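Notebook – citrus peel dye, second round
Last updated: April

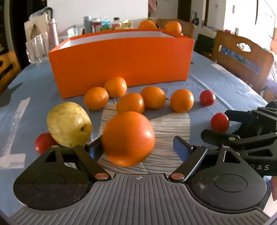
A large orange, held.

Picked up where the Trarnavell batch left off, meaning with a beige scarf and some bad feelings. The plan is still to get a usable yellow out of dried peel on wool. The wool has other plans.

Peel: saved from the kitchen at Tutevgate, dried on the radiator, crumbled by hand. Smells like Christmas in a dentist's office. Put it in 1000 ml of water and simmered for 2 hours with the lid on. Liquor came out a promising amber. It always does, the liar.

Five test skeins, all mordanted with alum overnight. Skeins 1 and 2 went in hot, the rest after the pot had cooled. Hot ones: weak straw. Cool ones: the color of an envelope. Skein 4 has a darker band where I forgot it was touching the side, and it's the best color of the lot.

Ragnheiður Toft came by at 4 pm, held skein 1 up to the window and said "butter, if you were being kind." I was not being kind. She thinks our tap water is too hard and wants a repeat with the bottled stuff. She also wants her Vetton scale back – it's under the sink, dry, mostly.

To do: repeat with double the peel. Try an iron dip on skein 3, which has nothing to lose. Write to the shop in Abu Hammour about dried lime. Label the jars before I drink one.

2 comments · 5 shares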